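About us

Brovora is a small test workshop for robot grippers, arms and wrist cameras. We do not manufacture anything and we do not sell anything from a shelf. Companies and research groups send us their parts, we try them in rooms with normal furniture, and we write down what we found.

How we started

The workshop was opened by Consolacion Talavera, who worked before in the service department of a packaging company. She saw many grippers that were excellent on a factory line and helpless beside a bed or under a kitchen shelf. The first tests were made on Saturday mornings with one borrowed arm and a long table. Today we are a team of six and we keep 14 pairs of fingers ready for mounting.

What we test

Most of our orders are comparisons. A customer has two or three grippers in mind and wants to know which one is right for the home. We mount each of them on the same arm, with the same controller and the same camera, and repeat the same list of 40 tasks. The list is called Okach, after the street of our first room. It includes drawers, blankets, cables, cups and things which have fallen on the floor.

Narrow places are the part we like best. The space between a nightstand and a bed is a good example: the fingers have wood on one side and soft fabric on the other, and the controller must know very well where the tips are. For this work we often choose long parallel fingers with a tapered end and an open triangle in the middle, so that the wrist camera can still see some floor through them.

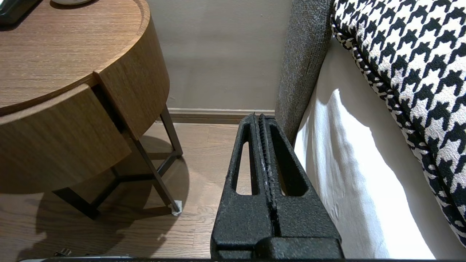

How we report

Every customer receives a written report with the settings of the controller, the position of the camera and the result of each attempt. Last year we recorded 842 attempts for the Pradico comparison alone. We include the failed ones also, with a note about what we believe was the cause. If we are not sure of the cause, we write this too.

Visit us

Our rooms are in the Woldegiorgis building, on the ground floor. Customers are welcome to be present during their tests, and many bring their own fingers or camera holders to try. In May we have an open day for students of technical schools. Please write to us some weeks before, because the rooms are small and we can receive only one group at a time.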